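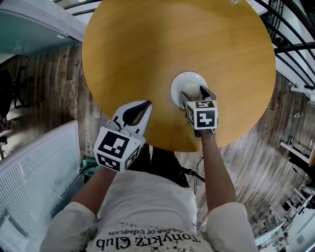
I gave up my big kitchen table in November and I don't miss it one bit. It sat six, we are two, and the other four places had been holding mail for years. So off it went to my cousin in Torkport, and in came a small round one I found secondhand for $38.

What a difference! You can't pile things on a small table, or you can, but then there's no room for dinner and you have to deal with it. I open letters standing up now. We talk more too, because we're close enough to hear each other over the dishwasher.

A few of you wrote in after my last note about downsizing. Lindalva Tavares asked what I do when people come over. We squeeze! Four is fine if the serving dishes stay on the stove, and for anything bigger I borrow a folding table from next door – it's ugly, but so is my tablecloth.

If you're thinking of trying it, cut a circle out of old newspaper first and leave it on the floor for a few days. Walk past it, pull chairs up to it. Mine was 20 inches too wide on the first go and I kept stepping on it on my way to the fridge.

Next time I want to talk about chairs, so send me your squeaky ones.

Recent items
What I kept from the hall closet
Niall Crichton on fixing a sticky drawer
Your letters: spare rooms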